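I first heard about Solène Collet from my sister, who had bought a hand-bound notebook from her at a market and wouldn't let anyone write in it. So when I found myself in Hebden for a few days in April, I sent an email, and got back a one-line reply telling me to come at 10 and bring biscuits.

Solène has been binding and mending books for most of her working life. She trained in Lyon, came over for what was meant to be a summer, and never got round to leaving. Her workshop is up two flights of very steep stairs (I arrived puffing) and smells of paste and old leather.

"People think it's a quiet job," she said, putting the kettle on. "It isn't quiet. I'm hammering half the day, and I swear a lot."

She shares the place with Kári Kjærgaard, who grew up between Tórshavn and Aarhus and looks after the paper side of things – washing, patching, filling in the bits that mice have had. He doesn't talk nearly as much as she does, but he did tell me at some length about wheat starch paste, and I now have opinions on it. You cook it slowly, you push it through a sieve, you let it cool and then you push it through again.

"If there's one lump, you'll find it later," he said. "It will be under the title page."
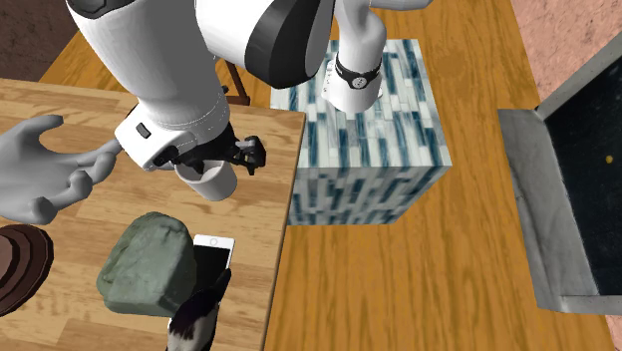

I asked what they were working on and Solène fetched a family Bible from 1829, wrapped in a clean pillowcase. The owner's grandfather had mended the spine with parcel tape, and then with more parcel tape on top. Getting that off had taken her most of a fortnight.

"I was cross with him for the first week," she said. "Then I started to like him. He wanted it to stay together, he used what was in the drawer. I've seen much worse done by people who were paid."

Had she kept the tape? She had! It was in an envelope, and it was going back to the family along with the book.

We got on to money, as you do. Repairs pay the rent but only just, and the notebooks help. They sell them under the name Prornska, which Kári swears means nothing in any language he speaks. Each one has 256 pages, sewn by hand, and Solène can do 2 in a day if the phone doesn't ring. She'd like to put the price up. Kári would like to as well, but he's the one who stands at the stall and sees people's faces when they turn the label over.

I wanted to know whether someone like me could learn it. Solène looked at my hands for rather a long time.

"You could learn to sew a section by lunch," she said. "A nice flat one, with the knots inside. Covering in leather, no. Leather you have to ruin a lot of first."

So she sat me down with a needle, some linen thread and a stack of folded paper, and I sewed until gone one o'clock. My knots were on the outside. Kári ate the last of the biscuits and said he had seen worse, though he wouldn't tell me where.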